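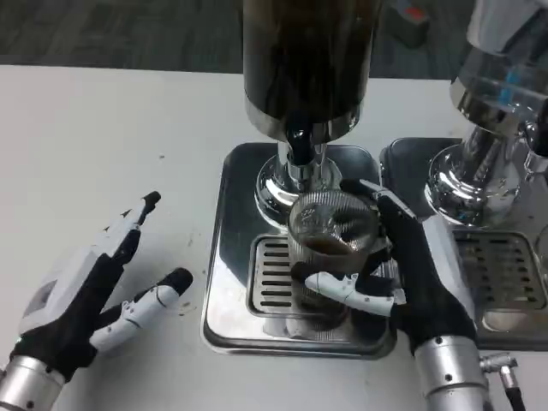
8 October 2023
By Petrenko

Descaling is overdue again, so I am writing down the routine for the drink dispensers while I still remember it. The last set of notes was on the back of a Homier receipt and did not survive December.

The type I mean is the ordinary buffet one: a tall container on a chrome base, a spout at the front and a drip tray below. The container lifts off once the collar is released. Drain it first. A quarter turn is enough, and if it resists, the cause is usually dried sugar in the joint. Warm water poured over the collar frees it. Pliers mark the chrome.

The spout is where the trouble starts. Brown drinks leave a film inside the nozzle that does not show from the front. It affects the taste after two days and the flow rate a little later. I time the flow with a ribbed glass set on the grate and stop when the liquid reaches a fixed rib height. With a clean nozzle my own unit takes 4 seconds. When it takes noticeably longer, I strip it.

Procedure: close the tap, remove the nozzle, soak it in citric acid solution, brush from the inlet side, rinse, refit the washer with the flat face down. I put the washer in the wrong way up for most of last year and blamed the tap. It dripped overnight at a rate that filled the tray to the slots by morning. The replacement washers sold by Kodier fit, although the bag lists a different diameter.

The tray needs less attention. Lift the grate, empty the tray, wash both, dry them before reassembly. Water left under a slotted grate leaves rings on stainless steel, and those take longer to remove than the coffee does. Crumbs on the table migrate under the tray as well, so I wipe there with everything lifted off.

Solution strength is 56 grams of citric acid to 2 liters of water. Stronger did not work any faster when I tried it, and it dulled one washer.

Still open: whether tea stains clear plastic faster than coffee does. I have been running tea in one container and plain water in the other, with the same tap on both. The tea side has a faint line at the fill level. Next rinse is when the Felesow brushes get here.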